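Freezer clear-out: what's happening, what we need from you

Right, quick one before everyone disappears for December. The Kurek building cold store is full. Properly full, drawers won't shut full. Wiesława went through the first rack last week and came back with a list of 60 boxes that have no name on them, or a name belonging to someone who left before most of us started. So we are having a clear-out. Starts Wednesday, 9.30, coats on.

If you have anything in the cold store you need to look at your own shelf before then. Not a student, not whoever is passing. You. Boxes you want kept get a green sticker with your initials and the month. Stickers are in the tray by the cold store door, and there are more in the office if the tray's empty. Anything without one gets moved to the holding freezer downstairs and stays there till the end of January. Then it goes. We did say this last year and then didn't do it, I know. This year we are.

Things that always go missing in a clear-out: spare lids, the good racks, the blue gloves. Please don't take the blue gloves home.

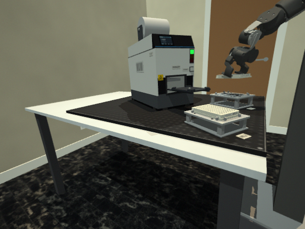
Labels, again

Biggest problem by miles. Marker pen on frosted plastic does not last. We found plates from the soil project where all you could read was "B" and half a smiley face. Nice smiley face, no use to anyone.

From the new year it's printed labels only for anything going in below minus 20. We have ordered the Plisix ones, the matt sort that you stick on before freezing. They will NOT stick to something that's already cold, Bart tried it three different ways and they peeled every time. Label first, then fill, then freeze. On the side please and not the lid, lids get swapped.

What needs to be on it: your initials, project, what it is, the month, and a throw-away month. The last one is new. If you really can't say when it can be thrown away put next December and we'll ask you again.

Seal your plates as well. Half the mess in the bottom drawers is from plates with a loose lid and nothing else, and once they've dried out or tipped there is no point keeping them. Foil is fine, film is fine, cling film from the kitchen is not fine (you know who you are). 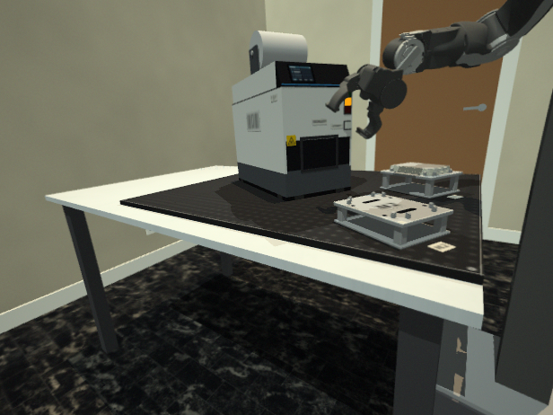
Plate sealer, with the roll on top.

Shelf space from January

Been a lot of grumbling about who has what, so it's being shared out from scratch. Each group gets two shelves in the main store. Groups that want more have to ask, and say what for. Wiesława is keeping the shelf map, which will go up on the inside of the door and also in Dreltia under Stores. If the two don't match, beleive the door.

Visitors and short projects share the bottom rack. It's the one nearest the fan and it frosts up, so use the deep trays and give them a knock before you pull. No cardboard on that rack at all please. It goes soggy on defrost day and then it's porridge.

Several people asked about the chest freezer in the corridor. That one is staying but it is for ice packs and nothing else. Not samples, not the leftover cake from Anand's leaving do. Cake has been moved to the staff kitchen, still plenty left, a bit dry round the edges.

Alarm rota

Still short. We need two more people for the out of hours list, evenings only. You get a call if the temperature creeps up, you ring security, security looks at the door. Nine times out of ten it is the door. Easy enough if you live nearby, and you get the time back. Training is a walk round with Bart and takes as long as a cup of tea.

If you're already on the list check your number is right. One of them rings a very patient man in Stockport.
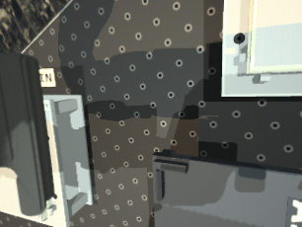 Pegboard, close up.

Other bits

Dry ice order goes in Monday lunchtimes now, was Tuesdays. Late orders wait a week, no exceptions, well hardly any.

Someone has left a pair of walking boots under the coat hooks outside the cold store. Brown, size 8, quite muddy. Will go to lost property with the umbrellas.

Tea and something warm at Zisano after the clear-out, from 3 onwards, we've got the long table at the back. If you helped the first drink is on the department. If you didn't help come anyway, but bring money.

Questions about boxes to Wiesława Szczepańska, questions about labels and alarms to Bart Aerts. Please don't email both of them seperately with the same thing. And if you're away that day, send your shelf list in by Tuesday night so someone else can do the stickers for you. Initials and box names is enough, no need for the whole spreadsheet.

Contact the newsletter desk | © Kurek Building Stores Newsletter | Back to top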